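Project report: Skernov, a shelf-tidying arm built in a shared workshop

3. Recording the hand movements

The arm is built from a secondhand Ticona kit with a homemade gripper, and it lives on a bench at the Tumine workshop. It has 6 joints and 2 soft fingers. Before writing any motion code we needed to know how people handle snack packs on a store shelf, so we used head camera recordings of restocking and straightening. We kept 206 clips.

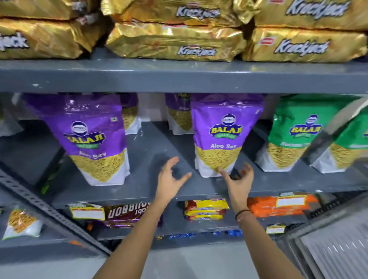

Figure 2. Reaching for a pouch of Aloo Sev on the middle shelf, below the Krackjack packs.

Stand-up pouches were the hardest item to plan for. A biscuit pack has flat sides and keeps its shape well enough for a simple pinch. A pouch bends, and the contents move when it is squeezed. Our first gripper closed from the front with one fixed force, and on the test bench it tipped the pouch backward more often than it held it.

We labeled each clip by hand in Flitomico, marking where the fingers touched the pack and which hand got there first. This came to 2,539 labeled still images and took most of February. Two of us labeled the same clips at the start and disagreed on what counted as a touch, so we wrote a rule — fingertip on the wrapper, not just near it — and did those clips again.
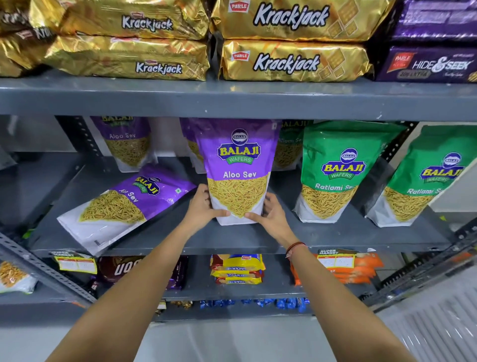

Holding a pouch low down with both hands suggested a change we could make cheaply. We moved the grip point to the lower half and added a fixed side plate to do the job of the second hand. The plate is cut from scrap aluminum and bolts to the wrist bracket.

The software still assumes every pouch starts upright. A leaning one has to be set straight by hand before a run, and the next version needs a separate step for it. Wiring changes for the side plate are listed in section 4.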